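Week 4 handout: Drawing what light does to plain things

Monday, June 25, 2018

Welcome back! Last week we fought with perspective, and I saw some truly brave vanishing points. This week is value, meaning how light or dark a thing is, leaving its color out of it. It's my favorite session of the whole course, so forgive me if I talk fast.

## Start with the scale

Draw a strip and divide it into 11 boxes. Leave the first one as bare paper, make the last one as black as your softest pencil will go, and fill in the steps between. Everybody's middle comes out too pale the first time. Go back over it! The Kokska pads in the supply closet have enough tooth to take several layers, so you won't wear a hole in them.

When the strip is done, squint at it from across the room. Any two boxes that melt together need another pass.

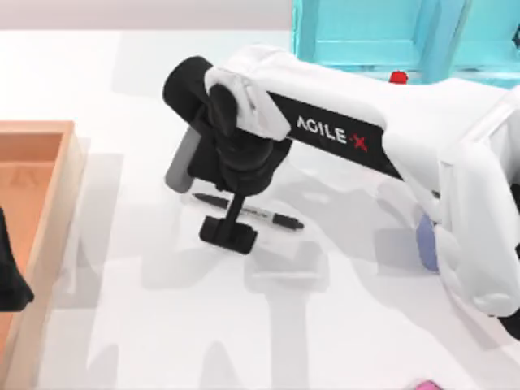
Keep the strip beside your drawing tonight and for the rest of the term. Hold it up, close one eye, and slide it along until one of the boxes matches the patch you're looking at. You'll get some shocks. The shadow side of a white egg is often darker than the lit side of a gray stone, and your brain will argue with you about it the entire time.

## Local value and seen value

Local value is how light a thing is in itself: milk is light, coal is dark. Seen value is what reaches your eye once the lamp and the shadows have had their say. Beginners draw local value (the egg is white, so they leave it white) and then wonder why the egg looks like a hole in the paper. Draw the seen value and the egg turns round almost by itself, and I still get a kick out of it every time.

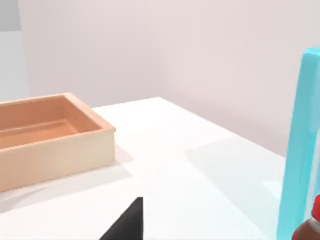

One student in the February group wrote on her feedback sheet that she disagreed: "If I shade a white thing as dark as I see it, it stops looking white. I'd sooner cheat it lighter." Good point, and plenty of fine drawings do just that. My answer is to darken the things near it as well. White reads as white by comparison, so a properly dark background lets you shade the egg honestly and keep it pale.

## Edges

A hard edge is a sudden jump between two values. A soft edge is a slow slide. A lost edge has no jump at all, and you should leave it lost, even though your hand will itch to put a line there.

- Cast shadows are sharpest close to the object and get fuzzier as they travel.
- Rounded forms turn softly. Corners turn fast.
- Rub less than you want to. Smudging everything gives you fog.

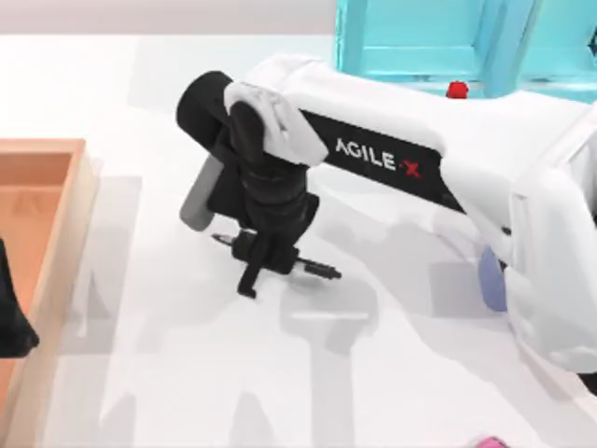 For the long pose of the evening we'll use the plaster cone and the two Brindden jars. Spend the first ten minutes on big shapes only, with no details and no erasing.

## Backgrounds

Please don't leave the background for last! It sets the key for everything in front of it. Before you draw any objects, block in the wall and the table as two flat shapes and get the step between them right. A pale pinkish-gray wall over a bright white tabletop is a lovely starter, with a nearly straight line where they meet and so little texture on either that there's nothing to fuss over. Tone the wall lightly, leave the table as paper, and you already have depth.

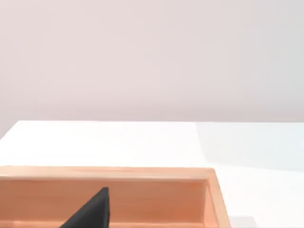 Homework is one small study, under a single lamp, of something white on something white. Eggs, cups, a folded napkin, whatever you have. Shade the back wall first, including any faint shift across it: the one at the top of the table here gets slightly lighter toward the upper right, and a change that small is worth catching with the side of the pencil. Then do the surface, then the object. Bring your value strip along with the study next week, and a kneaded eraser if you own one.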